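We use cookies to keep this site working. Accept | Settings

Week 6: Learning to handle cloth from hand-held gripper demos

The Kedthorpe method trains a policy on demonstrations made by people with a hand-held gripper. No robot is needed while collecting. The wrist view is the only camera input, so the policy sees the same thing the person's tool saw.
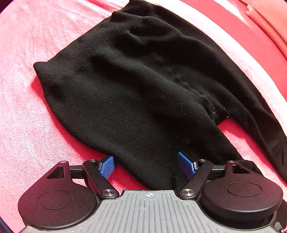 Cloth has no fixed shape, so there is no single correct grasp point. The Veretti baseline picks a point once and closes. Kedthorpe predicts a short run of motions, then looks again - this matters most for dark knits, where folds are hard to tell apart.

The course set has 3356 demos. Hold out 400 for testing and train on the rest. Report success over 100 trials per garment type. The pass mark for Lab 3 is 90.

Read Crichton, sections 2 and 4, before lab.

Comments

varuter_fan: Do we split by garment or by demo?
Reply: By garment. Otherwise the test set leaks.
mk2: Section 4 link works again, thanks.

Related
Week 5: Gripper pose tracking
Week 7: The Varuter simulator
Lab 3 setup notes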